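HSK 114 Laundry and Linen Basics
Handout 5: Detergent, where it sits, how it gets picked up, how it gets put down
Notes by Cherry Mae Tolentino
Revised 11 April 2020

Quick notes from the last two classes, typed up fast. Bring this to lab. If your section meets in the Restano building the shelf numbers are different, ask.

Left over from Handout 4
We didn't finish sorting. Read pages on color and soil level yourselves. Darks / lights / whites / heavily soiled. Kitchen cloths never go with bed linen. There will be something on it in the practical.

1. Liquid vs powder vs packs

Liquid: dissolves fast, good in cold water, good for rubbing on a collar or a grease spot before the wash. Spills. Drips down the outside of the bottle and then your hand is slippery and so is the next person's.

Powder: cheap, keeps a long time if dry. Clumps if the scoop goes back in wet. Can leave white streaks on darks in a short cold cycle.

Packs: pre-measured. Go in the drum first, under the load, not in the drawer. Dry hands. Locked cupboard only, no exceptions, they look like candy to a child.

For this course we mostly use liquid. Most small guest houses and care homes you'll work in will have liquid, bottles of different sizes, whatever was on sale.

2. Reading the label

Before you pour anything. Find:
- what it is (detergent? softener? bleach? people mix these up more than you think)
- HE or not HE
- cap lines, what each line means
- warnings, first aid, who to call
- fragrance or free of it. Some residents can't have fragrance
- barcode, you need it for the stock sheet

Label goes UP or label goes OUT. Up if the bottle is lying down, out if it's standing. If I can't read it from where I'm standing it isn't shelved, it's just been put somewhere.

Faded or torn label: don't guess, don't sniff. Set aside and tell me.

3. Dosing

The cap is the measure. Not the whole cap! Lines are inside, usually hard to see, tilt it to the light.

Small load - line 1
Normal load - line 2
Large or very dirty - line 3 or whatever the label gives as top line

Soft water, use less. Too many suds = worse rinse, stiff towels, itchy skin, and a machine that adds extra rinses on its own and runs over time. At Dela Peña (the guest house some of you did placement at in August) they were filling the cap to the rim every load. Towels like cardboard. They cut the dose and ran two empty hot cycles and the towels came back in maybe a week.

Cost exercise, do at home: the guest house ran 327 loads in the period on your worksheet. Take price per bottle from any store flyer. Work out cost per load at line 2, then at full cap. Show the working. A number by itself gets half marks.

4. Laying out and moving bottles (bench exercise)

Main part of this handout. We do it at the bench before anybody goes near a shelf.

Setup is simple. Flat clear surface, a marked zone at one side, bottles on the other side. Tape is fine for the zone, doesn't have to be pretty, has to be easy to see. Strips can overlap. Colored tape on a different color bench so the zone shows up right away.

Bottles start lying down. One bottle at a time per hand. Pick up, carry across, set down inside the zone, let go only when it has stopped rolling. 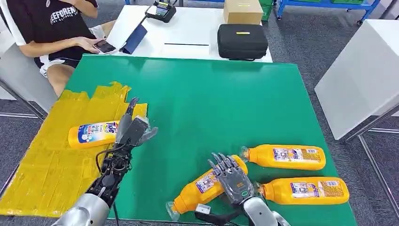 Fig. 5.1 Detergent bottles on the green bench top. One lies in the taped zone, cap pointing left.

Look at which way the caps point before you start your own turn. A set of bottles facing the same way is quicker to check and takes up less room. One bottle lying on the diagonal can eat the space of two. Turn it while it's in your hand, don't nudge it around after.

Points for the bench:

Grip. Around the body, fingers spread. Full bottle is heavy and the weight shifts when the liquid moves, so wait half a second after lifting for it to settle. Don't pick up by the cap. Caps come off. I have mopped this floor enough.

Handle bottles. If it has a handle, use it for lifting off a shelf, but for laying down on its side support the body with your other hand.

Lay down vs stand up. On the bench we lay them down becuase we want to read the labels and because it's harder to do neatly. In storage they STAND, cap up, unless the bottle is the kind with a press tap made to lie on its side. Don't take the bench habit to the shelf. Every group has one person who does.

Order. Fill the far part of the zone first and work back toward yourself. Otherwise you reach over bottles you already placed and knock them.

Spacing. Close but not jammed. A finger between.

Edges. Whole bottle inside the tape. Cap hanging over the tape counts as outside.

Speed. Not graded the first time. Graded the second time, a little.

If one rolls: let it roll on the bench, catch it at the edge with a flat hand. Don't grab in the air.

Work in pairs. One moves, one watches and writes down. Swap. The watcher writes what happened, not "good" or "ok". Write "cap faced wrong way, turned after placing" or "let go early, rolled back". I want to be able to see it from the notes.

5. Storage

- Waist height for heavy bottles. Not above shoulder, ever
- Away from heat, not on top of the dryer (yes it's handy, no)
- Never beside food, never in a food cupboard, never poured into a drink bottle
- Bleach on its own shelf. Nothing acid near it, no vinegar, no toilet cleaner
- Oldest at front, new at back
- Drip tray or folded cloth under any open bottle
- One open bottle of each kind. Finish it before opening the next

Shelf liner: the ribbed kind from Brekex is what we have in lab. Wash it monthly. Any liner works if it wipes clean.

Check the caps before you walk away. Quarter turn past where you think it's tight.

6. Stock sheet

Same sheet for all sections now. Columns: date, item, size, opened Y/N, shelf, initials. The Stastico sheet from last term is dead, don't use it, the totals column was wrong and some of you copied the mistake forward.

Item code for liquid detergent is 3906. Softener is 2869. Write the code AND the word. Codes get flipped when people are tired.

Count what is on the shelf, then look at the sheet. Not the other way round. If you look first you'll see the number you expect.

Part bottles: write as half or quarter. Hold it up against the light if the plastic lets you. If not, lift it and compare with a full one, good enough.

7. Spills

Small: paper towel or dry rag FIRST, pick up as much as you can. Then damp cloth, then another damp cloth, then dry. If you start with water you get foam and you'll be there all afternoon.

Large: block it with old towels, put out the floor sign, call me or whoever is on. Scoop into a bucket with a dustpan. Damp mop after, change the water often.

On skin: rinse with plenty of water.
In the eye: rinse right away with running lukewarm water, keep rinsing, someone else makes the call and reads the label out over the phone. The label again. This is why it has to be readable.
Swallowed: call poison control, don't make them vomit.

Soaked towels: don't throw straight into a machine with a normal load, they're carrying ten loads of soap. Rinse in the sink first.

8. Empties

Rinse, shake, rinse. You can pour the first rinse into the next load, it's still soap. Cap back on or off depends on the local recycling, check the bin sign. Never refill an empty with a different product. Not even "just for today."

Lab practical, what you'll be asked to do

Part A. Sort a mixed basket, say out loud which pile and why.
Part B. Read a label I hand you. Dose for the load on the card.
Part C. Bench. Move the bottles into the zone, labels up, caps one way. Then stand them on the shelf in the right order.
Part D. Fill in the stock sheet.
Part E. Spill. Colored water, don't worry.

30 minutes for the whole thing including wiping your own bench. Closed shoes, hair tied, sleeves up. Gloves are in the drawer under the sink, if your size has run out tell me before the day and not on the day.

Homework

1. Cost exercise from section 3.
2. At home or at placement, look at where the detergent is kept. Write down three things that are right and one you would move. Draw the shelf, rough sketch is fine.
3. Read the label on one product you use all the time and have never read. Copy out the first aid part in your own words.
4. Finish pair notes from the bench if you didnt hand them in.

Next time: stains. Bring one old cloth you don't mind ruining, white or pale. Coffee, oil, lipstick and ink supplied.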